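Budget for the boring parts first

I sat through our June equipment meeting at Curville with a spreadsheet that had one enormous number at the top and then a lot of white space. The enormous number was the arm. Everybody loves talking about the arm! Reach, payload, how quiet it is, whether the Lüthi quote beats the Zorkarine quote once you squint at the service plan. We gave that an hour and a half. The fixtures, the fingers, the table and the spare parts got maybe ten minutes at the end, with people already closing their laptops.

I think we had it upside down, and I think most small shops doing computer teardown and rebuild have it upside down too.

Look at what the work is. An old desktop tower on its side, panel off, cables running every which way across the motherboard. A person reaches in and pushes the wires over with a knuckle without thinking. A robot has to have that planned for, and the planning costs money (or hours, and those are money too).

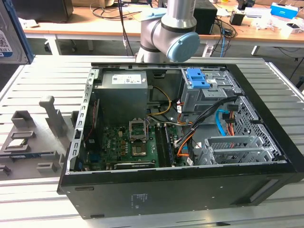
What I'd put at the top of the sheet

Fixtures. Printed trays, with a place for the drive and a place for the processor, so each part has a known spot to be. Our first set came to $259 in material and I fought for every dollar of it, like I was asking for a company car. Meanwhile the controller upgrade on the Zorkarine quote was $1,546 and went through on a nod. I still can't tell you what we'd have used it for.

And you will not print one set. We went through 19 versions of a single tray. Some were a hair too tight, one was lovely but put the drive exactly where the fingers needed to go, and a couple I'd rather not discuss. If your budget has one line that says "fixture, qty 1," please go back and change it before anybody signs.

Then the fingers. A hard drive in a plastic caddy is a pretty friendly thing to grab, it has flat sides and it's big. A memory module isn't friendly at all.

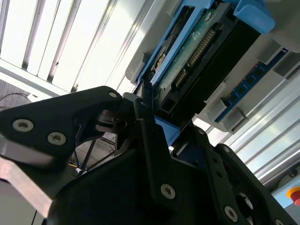 So you end up wanting different pads, or different fingers, or at least a second set on the shelf for when the first gets chewed up, and that's before anyone mentions spare screws. I'd set aside more for gripper bits than feels decent. The folks over at Wanitcombe told me they spent $1,606 on theirs in the first year, and I laughed, and then I added up our own receipts and quit laughing.

Practice machines are the other thing. Buy old towers, more than one kind, and assume some of them will get wrecked. Drive latches differ, and so does the spot where somebody decided to run the cables. If you tune everything on one nice clean case you've bought yourself a robot that's good at one nice clean case.
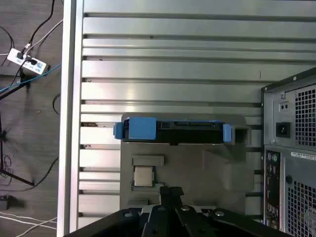

Drive and processor in the fixture plate, with a tower standing alongside.

I'm not against spending real money on the arm, by the way. Cheap out too far there and you'll pay for it in lost afternoons. But I'd happily take the second-best arm on the list and put the difference into trays, fingers and a pile of junk computers. That's the version I'm bringing to the next meeting, with the arm down on row nine, and I'm asking to start from row one.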